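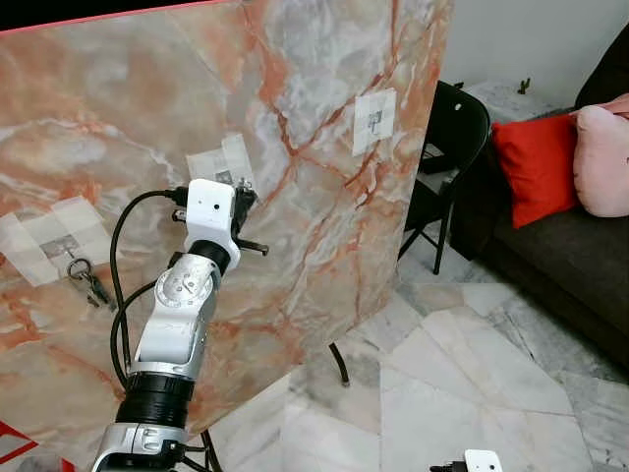
Ein Schlüssel wird im Haushalt öfter abgelegt als jeder andere Gegenstand, mit Ausnahme vielleicht des Telefons, und das Telefon kann man wenigstens anrufen. In dieser Einheit geht es um den Ort, an dem er landet, und um die Frage, weshalb dieser Ort so selten derselbe ist. Wir beginnen mit der senkrechten Variante: ein kleiner Schlüsselring mit dunklen Schlüsseln an einer aufrechten Platte mit Marmormuster, gleich unterhalb eines Flecks aus sich überlappenden, durchscheinenden weißen Quadraten. Zwei kleinere weiße Stücke sitzen weiter rechts auf derselben Fläche. Ob das Papier ist oder Klebeband, lassen wir offen, für die Diskussion ist beides ergiebig. Halten Sie fest, dass ein Schlüssel vor lachsfarbenen und rostroten Adern erstaunlich gut zu sehen ist, solange er dunkel ist und man weiß, wonach man sucht.

Wohnen und Ordnen, Einheit 9
Der Schlüssel und sein Ort
Skript zur Vorlesung, Ragnvald Öberg
Fachschule Skallitz, Ausbildungsgang Hauswirtschaft

1. Begriffe

Ablageort: jede Fläche, auf der ein Gegenstand zur Ruhe kommt. Der Begriff wertet nicht. Auch der Rand der Badewanne ist ein Ablageort.

Stammplatz: ein Ablageort, auf den sich alle Mitglieder des Haushalts geeinigt haben. In der Praxis hat sich meist eine Person geeinigt und die übrigen haben genickt.

Notablage: ein Ablageort, der gewählt wird, weil beide Hände voll sind und die Milch tropft. Die Notablage hat die Neigung, zum Dauerzustand zu werden. Wer drei Tage hintereinander denselben Heizkörper benutzt, besitzt einen neuen Stammplatz, ob er will oder nicht.

Begleiter: alles, was mit dem Schlüssel in derselben Hand war und deshalb am selben Ort liegt. Klassische Begleiter sind Kassenzettel, Hustenbonbons, Einkaufschips und der Anhänger, den das Kind im Zeltlager gemacht hat und den man jetzt bis zur Rente mit sich führt.

Bitte verwenden Sie diese Wörter in der Hausarbeit so, wie sie hier stehen. Im vergangenen Jahrgang war von »Ablagezonen« die Rede, von »Parkflächen« und einmal von einem »Landeplatz mit emotionaler Bindung«. Ich habe es gelesen. Ich möchte es nicht noch einmal lesen.

2. Senkrechte Ablage

Die senkrechte Ablage braucht keine Stellfläche und hält den Boden frei. In engen Fluren ist sie deshalb erste Wahl. Üblich sind:

Hakenleiste, geschraubt. Hält. Setzt eine Wand voraus, in die man bohren darf, und jemanden, der es tut.

Einzelhaken, geklebt. Im Lehrhaushalt benutzen wir Terketa, Größe 2. Der Untergrund muss glatt, trocken und fettfrei sein. Glatt ist leicht festzustellen. Über fettfrei gehen die Meinungen in der Küche auseinander.

Klebestreifen ohne Haken, Modell Drumomico. Für Zettel gedacht und für Zettel gut. Es wird immer wieder versucht, damit einen ganzen Schlüsselbund zu befestigen, und ich unterschreibe keine Schadensmeldung mehr, in der das Wort »plötzlich« vorkommt.

Magnetleiste. Schön, solange der Schlüssel aus Stahl ist. Messing hält sich an keine Absprachen.

Zum Untergrund: Eine lebhafte Maserung verzeiht Fingerabdrücke und Kratzer, und darum ist Marmordekor im Flur so beliebt. Sie verschluckt allerdings auch kleine helle Gegenstände. Ein silberner Briefkastenschlüssel auf grauweißem Grund mit Schlieren ist für Eilige praktisch unsichtbar. Hängen Sie dort etwas Dunkles oder etwas Buntes dazu.

Hinweise auf Zetteln direkt neben dem Haken (»Keller!«, »NICHT Keller!«) haben eine kurze Wirkungsdauer. Nach einer Woche gehören sie zum Muster. Wenn beschriftet werden muss, dann am Schlüssel selbst.

3. Waagerechte Ablage

Die waagerechte Ablage ist bequemer. Man muss nicht zielen. Man lässt los, und die Schwerkraft erledigt den Rest, wie bei so vielem in der Haushaltsführung. Geeignet sind Konsole, Schuhschrank, Fensterbank und jede Schale mit Rand. Wir arbeiten mit der Schale Sin, die hässlich ist und deshalb nie für Obst zweckentfremdet wird. Das ist ein ernst gemeintes Auswahlkriterium: Eine hübsche Schale steht nach zwei Wochen auf dem Esstisch.

Zu den waagerechten Flächen, die niemand als Ablage gekauft hat, zählt das Sitzmöbel. Stühle nehmen Jacken auf, Bänke nehmen Post auf, und der niedrige Hocker nimmt alles auf, was klein ist. Er steht dort, wo man sich bückt, also auch dort, wo man die Hände frei haben möchte.
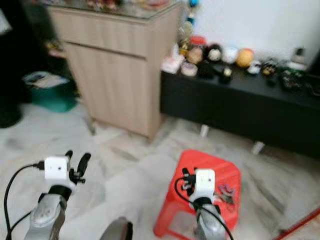
Abb. 2: Niedriger roter Kunststoffhocker auf Marmorboden, auf der Sitzfläche Kleinteile, dem Anschein nach Schlüssel oder Anhänger.

Zur Besprechung von Abb. 2. Die Sitzfläche ist kräftig rot, die Kleinteile zeigen sich in Silber, Violett und Rosa. Farblich ist die Unterlage damit dem Boden weit überlegen: Auf hellem Stein mit Adern würde gerade das Silberne untergehen, auf Rot fällt es auf. Ich erwähne das, da in der Gruppenarbeit regelmäßig beige Körbchen vorgeschlagen werden, mit der Begründung, Beige beruhige. Den Suchenden beruhigt es keineswegs.

Gegen den Hocker als Stammplatz spricht sein Beruf. Es wird sich früher oder später jemand setzen. Dagegen spricht ferner, dass er wandert. Heute steht er im Flur, morgen unter der Gardinenstange, und der Schlüssel macht die Reise mit, sofern er nicht unterwegs hinunterfällt. Auf Stein hört man das immerhin. Auf Teppich hört man gar nichts, siehe Einheit 4, Bodenbeläge.

Für den Hocker spricht, dass er da ist. Ein Ablageort, den alle benutzen, obwohl es keiner beschlossen hat, verdient eine gewisse Achtung. Prüfen Sie immer zuerst, ob sich ein wilder Ablageort legalisieren lässt, bevor Sie ihn räumen: zum Beispiel mit einer Schale mit Rand an genau derselben Stelle, nur auf einem Möbel, auf das sich niemand setzt.

4. Die Begehung

Im Lehrhaushalt Skallitz haben wir mit dem Kurs alle Ablageorte für Kleinteile aufgenommen. Es waren 108, in einer Wohnung mit vier Zimmern. Davon lagen 17 im Flur, wo man sie vermuten würde, und der Rest überall dort, wo man es nicht täte. In der Besteckschublade fand sich ein Fahrradschlüssel, zu dem das Fahrrad fehlt. Er liegt dort weiterhin, falls es sich meldet.

Vorgehen bei der Begehung:

Flur zuerst, dann Küche, dann die Räume, von denen es heißt, da liege bestimmt nichts.

Jede Fläche in Griffhöhe notieren, auch die leere. Leere Flächen sind die Ablageorte von nächster Woche.

Sitzflächen, Heizkörper und Fensterbänke gesondert eintragen (Bogen B, Rückseite).

Nichts wegräumen. Ich wiederhole: nichts wegräumen. Wer während der Aufnahme aufräumt, verfälscht die Aufnahme und bekommt außerdem Ärger mit den Bewohnern.

Bewohner dürfen befragt werden. Die Antwort »Der liegt immer da« wird wörtlich übernommen und mit dem Fundort verglichen.

5. Einen Stammplatz einrichten

Der Stammplatz liegt auf dem Weg. Gemeint ist der Weg, den die Leute gehen, und der weicht oft von dem ab, den der Grundriss vorsieht. Lassen Sie jemanden mit zwei Einkaufstaschen hereinkommen und schauen Sie zu, wohin die Hand will. Dort kommt der Haken oder die Schale hin. Wenn an dieser Stelle schon ein Bild der Großeltern hängt, beginnt der beratende Teil Ihres Berufs.

Höhe bei Haken: so, dass das kleinste Haushaltsmitglied mit eigenem Schlüssel herankommt und der Hund nicht. Bei großen Hunden bitte Rücksprache.

Anzahl: ein Haken je Person und einer für Fremdschlüssel (Nachbarn, Keller, Garage). Überzählige Haken füllen sich mit Stoffbeuteln.

Begleiter bekommen ein eigenes Gefäß. Wer Kassenzettel und Schlüssel in dieselbe Schale legt, leert irgendwann beides in denselben Papierkorb. Anhänger bleiben am Ring, auch die scheußlichen. Ein großer, violetter, unzumutbarer Anhänger wird schneller gefunden als jeder geschmackvolle.

Eingewöhnung: Rechnen Sie mit fast 2 Wochen, in denen der neue Platz benutzt wird, solange jemand hinsieht. Danach zeigt sich, ob er taugt. Wird er umgangen, ist der Platz falsch gewählt und muss verlegt werden. Schilder, Ermahnungen und Rundschreiben in der Familiengruppe verlängern nur die Verhandlungen.

6. Aufgaben bis zur nächsten Einheit

a) Nehmen Sie in Ihrem eigenen Haushalt alle Ablageorte für Schlüssel auf. Wohngemeinschaften dürfen in Gruppen abgeben, aber bitte nur eine Liste und keine Gegendarstellungen.

b) Beschreiben Sie einen Ablageort aus Ihrer Liste, der ursprünglich einem anderen Zweck diente. Eine Seite, mit Skizze. Die Skizze muss nicht schön sein, man soll nur erkennen, wo oben ist.

c) Vergleichen Sie für einen schmalen Flur die senkrechte mit der waagerechten Lösung. Berücksichtigen Sie Untergrund, Farbe und Mietvertrag.

d) Freiwillig: Fragen Sie eine ältere Person, wo bei ihr früher der Hausschlüssel lag. Unter der Fußmatte gilt als Antwort – bitte ohne Adresse.

Abgabe im Dezember, auf Papier, im Fach neben dem Kopierraum. Der Schlüssel zum Kopierraum hängt am Terketa-Haken links von der Tür. Falls er dort nicht hängt, schauen Sie bitte auf der Fensterbank nach und sagen Sie mir nicht, wer es war.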